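**Lockout for small arms on a teardown bench: what's your actual rule?**

**benchrat_438** · 5th August

Ok so we've got a written rule at our shop that nobody reaches into a PC case while the arm is powered, period. Drives disabled, key out, key in your pocket. I wrote half of it and I still like it. But we're doing desktop towers now and people are in and out of the case constantly (clips, drive rails, a cable that snagged), and the full stop/restart takes 4 minutes with the Eltton controller. You can guess what's happening. People hit pause on the pendant and stick a hand in.

Do you all make everybody do the full thing every time? Or do you have a short version for quick reaches?

**solderfume**

Pause is not a safe state. Pause is the program waiting. I'd walk anybody off my bench for that, small arm or not.

We do have two levels though. Full lockout for anything on the arm itself or the gripper. For reaching into the work we use the protective stop on the Hamano relay, which drops the drives but keeps the controller up, so you don't lose your position. Back running in seconds. You need your risk assessment to cover it, so don't just copy me.

**mo_ferrite**

> I'd walk anybody off my bench for that

Bit much? These are collaborative arms with force limits. Ours is set to 80 newtons and I've been bumped by it plenty. I think people copy rules from big welding cells onto a thing that weighs less than my dog and then wonder why the crew ignores them.

**solderfume**

Force limit for WHAT contact, though? Open palm against a padded wrist, sure. Now put your fingers between a gripper and the sheet metal edge of a drive cage. That's a pinch, and the number you tested in free space doesn't mean anything in there. The arm being "collaborative" isn't the assessment, the whole job is.

**benchrat_438**

Yeah, that's pretty much why I wrote it so strict in the first place. It's the inside of the case that worries me, there's no room to yank your hand back.
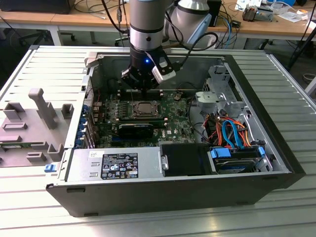 And it's worse on the models where the cage sits high, since you're reaching past it to get at the board. I went back through our log last night and we had 169 entries for "operator intervention" in one batch of Ostell returns. Times 4 minutes, no wonder they're cheating.

mo_ferrite, I get your point about the crew ignoring stuff, but I'm not going to fix that by letting them use pause.

**mo_ferrite**

Fair. I wouldn't write "pause is fine" into a procedure either, I just don't think key-in-pocket is gonna survive 169 of those. Can you cut down the reaches? We unclip all the drive cables before the tower goes on the table and it got rid of most of ours.

**tinsnips**

Check the restart too. We had a Baláž cell where releasing the stop let the program carry on by itself. Release and restart should be two separate actions, with the start button somewhere you can't reach with your other hand in the case. Ours is on a post past the end of the table and everybody hates it.

**benchrat_438**

Ooh, ours is right on the table edge. Moving it. Gonna price the relay and redo the assessment before I touch the wording. Will post the draft, feel free to tear it up!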